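Small Whiteboards Beat Shared Documents for Shift Handover

Most of the handover software I have been asked to evaluate solves a storage problem. The people using it have a reading problem. A shift handover note has a useful life of one shift, and its reader is standing up, often wearing gloves, with a few minutes before the outgoing crew leaves. A system designed for permanent, searchable records is a poor fit for that reader.

I spent over 17 months helping the Olton site move its handover notes into a shared document. The document had a template, required fields and a revision history. Entries got longer each week. Sizwe Nkuna, who ran the night crew, pointed out that the template asked for equipment status in 4 places and that the answers did not always agree. By November the crews were reading only the last paragraph, and the outgoing lead had started putting everything in it.

A whiteboard has a fixed area. When it is full, something must be erased before anything can be added, and the person erasing has to decide whether the old item still matters. A document never forces that decision. Open items collect in it until the list is too long to check, and at that point an item's presence on the list tells the reader very little.

Size matters more than most buyers expect. A wall board six feet wide becomes a notice board within weeks. It picks up phone numbers, a vacation calendar and a drawing of a fish. A board small enough to stand on a bench holds two or three lines in legible handwriting, and it can be put next to the work it refers to.
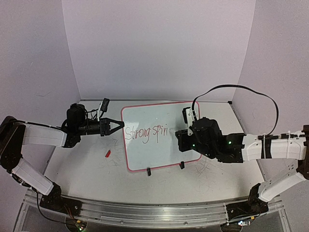
A small whiteboard standing near the center of a tabletop.

The usual objection is traceability. Juwita Wijaya, who audits our maintenance records, put it to me directly: an erased board leaves no evidence. She is right, and anything with a legal or safety retention requirement belongs in the log. The log should be written as a log, with times and part numbers, and the board should carry only what the next crew has to act on. Combining the 2 produces a record that is too informal to audit and too long to read.

The second objection is remote access. A supervisor at another site cannot read a board. In my experience that supervisor wants a summary – a different document for a different reader – and a phone call at the start of the shift covers it.

Olton went back to boards on a Wednesday. The shared document is still online, and the last entry in it is a question about a pump seal.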